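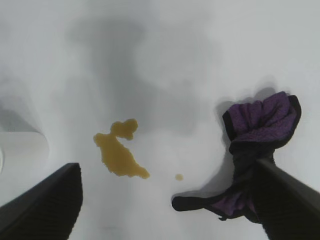
What "removes 100% of stains" is worth
Speaker notes, December 14, 2025

Slide 1. Start with the bottle. Read the front label out loud, slowly, including the star. Then ask who has ever followed the star to the back. Wait. Don't fill the silence.

Slide 2. The back label says "in laboratory conditions." Which laboratory? Which conditions? I wrote to Disen in October and got a leaflet. The leaflet repeats the front label in a smaller font. 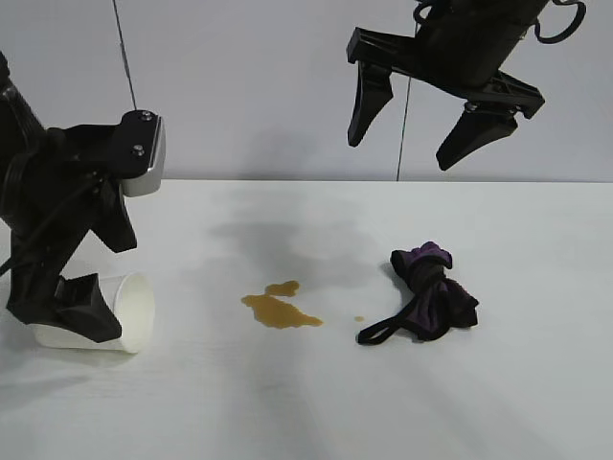
Irholm Household Claims Group

Slide 3. What a test would need. Say what was spilled and on what surface. Say how long it sat. Say who decided it was gone, and whether that person knew which cleaner had been used. The Disen leaflet answers none of the 4. If someone objects that a shopper doesn't care, agree with them, then ask why the number is on the bottle.
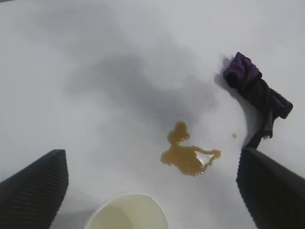 Brown liquid on a white tabletop.

Slide 4. The easy stain problem. On a smooth surface, plain water and a cloth will deal with plenty of everyday spills. A cleaner tested only there gets a perfect score and so does the water. Ask for the water result. I have asked three companies for theirs and I'm still asking.

Don't get dragged into grout. There is always a grout question. Park it for the end.

Slide 5. The survey. Lambrakis says 1015 households tried the spray and most "noticed a difference." A difference from what? They were sent a free bottle and told it was new. I'd notice a difference too. The fine print also mentions 1467 bottles mailed out, so a good many people never answered, and the chart leaves them off.

(Be fair on this one: Lambrakis did print both numbers. Most don't.)
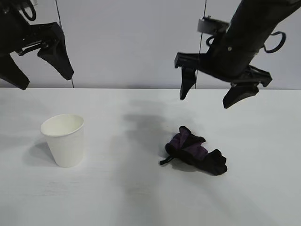
Photo: Tonent Picture Library

Slide 6. Laundry. Same trick, different shelf. "Visibly cleaner after one wash" compares a dirty item with a washed one. Any detergent passes that, and I suspect the machine would pass it with the drawer empty. Skip this slide if we're running late.

Slide 7. Questions to take to the store. Compared with what? Who judged it? How many dropped out? Leave these up during Q&A.

If asked what I use at home: dish soap. No, I haven't tested it properly either.

Handouts are by the door. Collect the bottles before people leave, the Disen one has to go back.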